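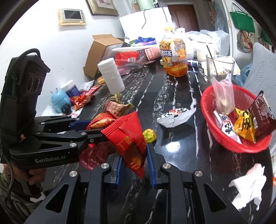
Red packet, marble top. One of the shareable ones, allegedly.

Thread: Snacks in the shared kitchen, is 26 a month taking the mickey?

cayetano_e
Our floor at Vedura has had a snack kitty since before I joined. It used to be a fiver each and a tin. As of October it's £26 a month, paid through Zodia, and the cupboard is still bare by four in the afternoon. I eat perhaps two packets of anything a week. I have done the sums and I'm apparently dining at hotel prices. Do other offices do this? Is there a polite way out?

wenjie.su
You could bring your own in and keep them in your drawer like an adult.

cayetano_e
I had a drawer. People knew about the drawer.

Slawomir_C
26 is steep but it depends what you get. Ours covers tea, coffee, milk and biscuits, and the milk alone is a scandal. If yours is only crisps and those little packets then yes, someone is either very hungry or very bad at shopping.

zq_lurus
I run the kitty at our place, so let me speak up for the villains. Everyone says they eat two packets a week. I have 5 people who all eat two packets a week and I buy a box of 100 that lasts nine working days. Somebody's lying, and I suspect it's all of them, me included.

wenjie.su
So charge by the packet. Price list on the cupboard, pay as you go.

zq_lurus
Tried it. Takings for the first fortnight came to one foreign coin and a button.

Yufang Yao
I disagree with charging by the packet anyway. The moment there's a price on a thing, people stand in front of the cupboard deciding whether they want it, and you end up with a queue and a box of stale seaweed crackers. A flat fee is unfair but it's quiet.

Slawomir_C
Quiet for the ones eating the most, Yufang.

Yufang Yao
I eat a perfectly normal amount.

cayetano_e
For reference, these are the sort of thing we get. Small, red, shiny, and mostly air and packaging by my reckoning.
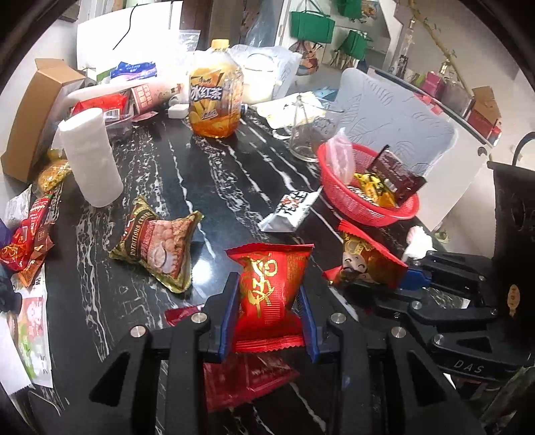
Re: Snacks in the shared kitchen (page 2)

wenjie.su
The one with the smiley face on it looks far too pleased with itself for that money.

Slawomir_C
Gold lettering as well. You're paying for the gold lettering.

zq_lurus
Back to the question. Ask to see the receipts, nicely. Ours go in an envelope taped inside the door and I get about one complaint a year now, always over the raisins. If there are no receipts, stop paying and see if anyone notices. I'd put money on them not noticing until Christmas.

Yufang Yao
Terrible advice. They will notice by lunchtime and he'll be "the one who left the kitty" until he retires.

cayetano_e
Update. Asked for the receipts. There's a spreadsheet, it has a tab called Wi that no living person can explain, and we have been buying fizzy water for the floor below since the spring. They don't pay in. They thought it came with the building.

wenjie.su
I'd like to work on the floor below.

cayetano_e
It's down to £15 from next month and the fizzy water has stopped. Two people from downstairs have already been up to ask if there's a fault.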